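Sunday, late. Run 428 and she was still on the old controller.

Naltero wanted an answer by morning. Delacroix grip or Zitton grip, pick one, send the numbers. Easy. Except the Zitton kept dropping the handle at the same spot, right over the table edge, every time the wrist came level. Slip, clatter, reset. In the sim it didn't even clatter. Just a number going red.

She swapped fingers. Two-finger Delacroix, stiff pads, force down to 25. Loaded the room again. Same bowl, same book, same silly old telephone. She knew that brick wall better than her own kitchen.

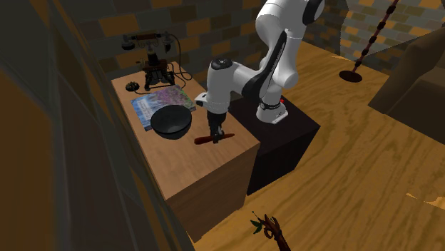
Force up to 55. Too much, the wrist shook. Back down. She ate crackers out of the sleeve and watched the log scroll. Eleven good lifts in a row, then a miss, then nothing, the controler hung again.

"Come on," she told it. To the screen. To teh arm, which wasn't anywhere, which was math.

Gremeo's controller was on the other drive. Not approved. Not even unzipped. She looked at the clock, 11 at night, looked at the drive.

Fine.

Install. Restart. Same room, same handle, same grip. The elbow bent. The forearm went out over the table, slower than before, almost careful. Fingers shut.

It held. She waited for the edge.

Still held.

She wrote Delacroix in the box and left the controller line blank. Then sat there with her coat on, and ran it one more time.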